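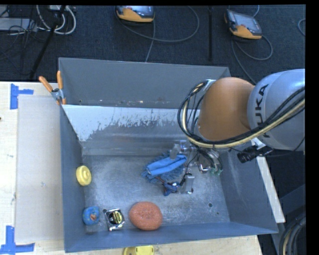 KIDS' CORNER: ROBOTS

How Does a Robot Pick Stuff Out of a Bin?

Hi! I'm Kendra Perron, and I help run the Landmont robotics club. I get to spend my afternoons with kids and robot arms, which is a pretty great way to spend an afternoon (even when the robot won't listen to us).

Our big project this year is called bin picking. You already know how to do it. Have you ever stuck your hand into a toy box and pulled out the one thing you wanted? Then you're a bin picker! You probably didn't even think about it. A robot has to think about every little bit of it.

Our team named their project Clavar. I asked what it meant and they said it sounded like a robot's last name, so okay, Clavar it is.

What goes in the bin?

We like a mix. There's a silver and black tape measure, which is boxy and hard. There's a big orange-red thing like a sponge, and a round yellow piece with rings like steps on it. And then there's the blue brushy thing with fringe sticking out all around, which the kids call Filali. Don't ask me why! Everything gets a nickname in this club.

Think about how you'd grab each of those. You'd squeeze a sponge and it would squish. You'd hold a tape measure by its flat sides. But where do you grab fringe? The fringe bends out of the way, so you have to find a firmer part to hold on to. Your brain works that out in a blink.

Eyes first

A robot arm needs some kind of eye, so it uses a camera. Look for the black tube shape that looks like a camera under the big gray part of the arm, the part that says KUKA. Cameras are good at seeing colors and edges, but they get mixed up by shiny stuff. Guess what our bin is made of? Metal! A shiny spot on metal can look like an object to a computer, and a blue thing next to a blue-gray wall can be hard to spot at all.

To help the computer learn, we show it pictures. Lots of pictures. The team has saved 1,712 so far, and they want to get to 4,000 before the club fair in March. Somebody has to draw an outline around each object in every single one. We put on music for that part.

Then the fingers

The hand on the end of a robot arm is called a gripper. Ours has metal-looking fingers, and metal fingers can't feel things the way yours do. Try this at home: put on thick winter gloves and pick up a coin from a table. Hard, right? Now try it with one eye closed!

Corners are tricky too. If something is sitting right up against a wall of the bin, there's no room for a finger to slide in next to it. The arm has to come in at a slant, or nudge the thing away from the wall first.

Who's driving?

Sometimes the computer picks the moves, and sometimes a person does, using a controller with a screen on it. Ilango Sastry, one of our coaches, makes everybody learn the controller before they write any code. He also makes everybody say "hands clear!" out loud before the arm moves. Robot arms are strong, so only people who've had the safety lesson get to drive.

Once we start keeping score, we write down every try, the misses too. Gekico, the team's notebook (yes, the notebook has a name), has 47 pages filled in already. My favorite page just says "grabbed nothing, very confidently."

Your turn

Get a box and put five different things in it. Ask a friend to close their eyes and use only two fingers, and you be the camera. Tell them where to go: left, down, a bit more, squeeze! Then swap. Write down which thing was the hardest to get and why you think so, and bring your list along if you come see us at the fair.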